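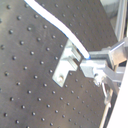 Flustham Shared Workshop – frequently asked questions

Who can use the workshop?

Anyone over 18 who lives or works in Flustham or the villages nearby. You do not need any experience. Under-18s can come to the family sessions with an adult but cannot hold a membership of their own.

How much does it cost?

Full membership is £259 a year. If you join part way through the year you pay for the months that are left. The reduced rate is £166 and covers students, people over 65 and anyone receiving Universal Credit. Bring something that shows you qualify when you come for your induction.

Can I pay monthly?

Yes, by direct debit. The total is the same. We do not take cash at the door.

What happens at the induction?

It lasts 90 minutes. You are shown the fire exits, the first aid boxes, how to sign in and out, and how to book a bench. Machine training is separate. You can use hand tools straight after the induction, but the lathe, the bandsaw and the pillar drill each need their own sign-off.

I already use a lathe at work. Do I still need the training?

You still need the sign-off, though it will be short. Kaede Yagi runs these and will usually ask you to set up and make one simple part while she watches.

When are you open?

From 9am to 9pm. Machines must be off by 8.30pm so there is time to sweep up. We close for two weeks in December.

How do I book a bench?

Use the Ovau booking page. Your login is sent to you after the induction. You can hold two bookings at a time, each up to four hours. If you are more than 30 minutes late the bench may go to someone else.

Can I leave my work there?

Small projects can go on the shelves in the back corridor for up to four weeks. Put your name and the date on them. Lockers are £3 a month and there is normally a waiting list. Anything without a label is moved to the clearance shelf and then thrown out.

Do you supply materials?

We sell screws, sandpaper, glue and a few sheet sizes at cost. Timber and metal you bring yourself. Reclaimed timber has to be checked for nails before it goes near a machine – there is a metal detector on the hook by the bandsaw. Please do not bring in pressure-treated wood or anything painted before the 1970s.

Can I work on electrical items?

Yes, at the Shimada bench, which has its own cut-off switch. Mains work has to be tested before the item leaves the building.

What if I break a tool?

Tell whoever is on duty and write it in the fault book. We do not charge for normal wear. Blades and drill bits are expected to go blunt.

Is there parking?

There are six spaces in the yard, and one is kept for blue badge holders. The Ferkix car park across the road is free after 6pm.

Can I bring a guest?

One at a time, and they must stay with you. Guests cannot use the machines.

How do I cancel?

Email us with 30 days' notice. Annual payments are refunded for the full months remaining, less a £10 fee.

Contact us | © Flustham Shared Workshop | Back to top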